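Catalogue > Work benches > Handling > Indon bench set

Indon Hand-Held Gripper Pair with Bench Set 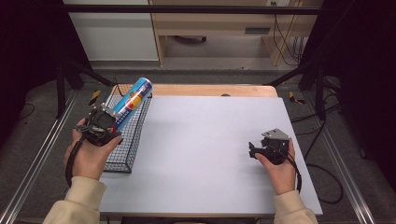
Tall can held on the diagonal over the mesh basket, left gripper closed, right gripper empty.

The Indon pair is for people who want to find out whether a chore can be given to a machine before they pay for the machine. One gripper goes in each hand. You do the job with the jaws and never with your fingers, and you soon learn which parts of it a two-jawed tool can manage.

Putting groceries in a basket is the first job we suggest. It sounds easy. A tall can is simple to pick up at the middle and awkward to set down straight, and wire mesh catches the rim if you come in at an angle. Most people need a few goes.

What machines can and can't do yet

We get asked this every week, so here is our view. Lifting one known item from a clear surface and putting it in an open container is within reach for a fixed two-arm cell. Mixed shopping in soft bags is a good deal harder. Folding, wiping round taps and anything with a tangled lead still goes better by hand. On the shop floor, tray loading is the best bet and shelf facing the worst, as the gaps are too tight for most jaws.

If you can't do the job comfortably with the Indon pair, we would not advise buying an arm for it.

Supplied

Left and right gripper, with cables
Mesh basket
Pale bench board
Printed chore sheets, 27 tasks

Price and delivery

594 for the set, board included. Spare jaw pads come in packs of 10. Hire is 50 a day from our Flekcombe counter, collection only. Sets ordered in February go out in March, after stocktaking. The Dimar wrist strap fits but is sold separately.

Care

Wipe the jaws with a damp cloth. Keep the cables behind your wrists when you work. Don't pick up glass until you have got used to the grip.

Products | Hire | Spares | Chore sheets | Contact

Comments

Romana Koubek
Hired this for our stockroom. Cans and boxes were fine, crisps were hopeless. We've put off the arm for a year.

Boris Vávra
Does the board come in a larger size? Ours is a long packing bench and the basket ends up too near the side.

Eduard Čierny
@Boris we butted two boards together and taped the join. Works all right for trays.

Svatopluk Skála
Chore sheet 14 asks for a bag of flour. Use a sealed one.

Romana Koubek
Are the pads the same as on the older Tzanetos pair? I have a box of those left over.

Older comments | Report a comment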